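Morenike Danladi wrote:
> Does anyone still make the Nilby walnut loaf? Mine sank in the middle
> and I gave it the full 60 minutes.

Oh, I make it all the time! I'd drop the oven a little and leave it in for another 12 minutes, and don't open the door, I know it's tempting. 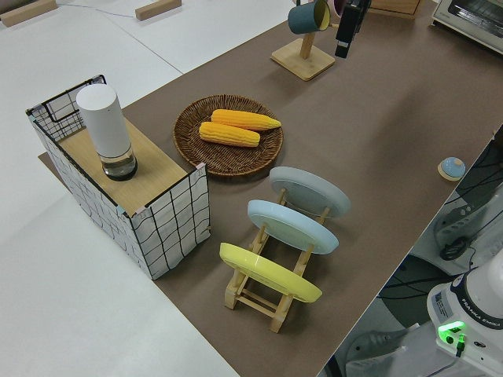
Also, my old card says 258 grams of flour and the one that went around in August says less, so check which you have. I chop the walnuts pretty small too (my sister in Redley leaves hers whole, we argue). 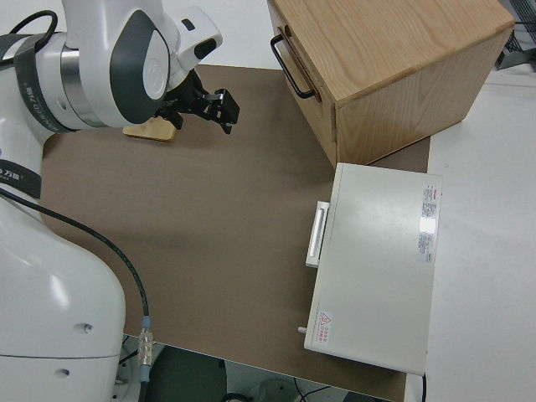 White arm over the brown mat

Let me know how the next one comes out!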